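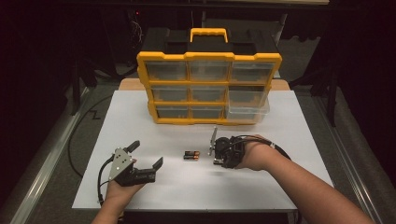 Notebook 4, p. 172

29/11/2021

Drawer task, hand-held grippers, two AA cells and the yellow organizer. Went back over the segmentation labels because the Morero planner keeps getting blamed for things I think start upstream of it.

The claim in the Dellville summary is that the new perception build "handles transparent storage." I don't buy it yet. It handles closed drawers. A closed smoky drawer with a yellow divider on every side is an easy target, and I could probably find it with a color threshold and a ruler. Middle row, right-hand drawer, pulled out: the front goes pale, it hides most of the slot under it, and the mask comes back as two pieces. One piece gets called drawer and the other gets called background. Then the planner is handed a drawer front that sits back at the case face, and the approach pose is wrong before any planning has happened.

Ran the split check over the whole batch. 3832 frames, 427 with a broken mask on the open drawer. Haven't sorted those by cause. Some will be the hand passing in front and those I don't care about.

Depth is no help on the clear plastic, as expected. Tried filling from the divider plane, which gives a nice smooth surface in exactly the wrong place. Turned it off again. Whoever merges next please leave it off.

Batteries: detected fine, black with copper ends on a white board, so I'm not going to celebrate. Orientation is a different story. The two lie side by side and the Nistis pose fitter likes to treat them as one fat object when the shadows join. Raising the gap threshold fixes the pair and breaks singles near the gripper finger. Left it at the old value.

Also not convinced by retraining as the answer to everything. 2000 more frames of the same organizer at the same angle would teach it this organizer at this angle. Would sooner have a few with the case turned, and with a different drawer open.

The Milošević filter (temporal one, in the tools branch) does clean up the flicker. It also lags the finger tips when the hands move quickly, and the gripper width signal ends up ahead of the picture. Fine for plots. Not for training data until somebody measures the lag.

To do:
- split the 427 into hand-in-front and everything else
- log the raw mask next to the merged one
- rerun planner with hand-drawn masks on the open drawer; if it still misses, I owe Morero an apology
- ask Dellville what was in their test set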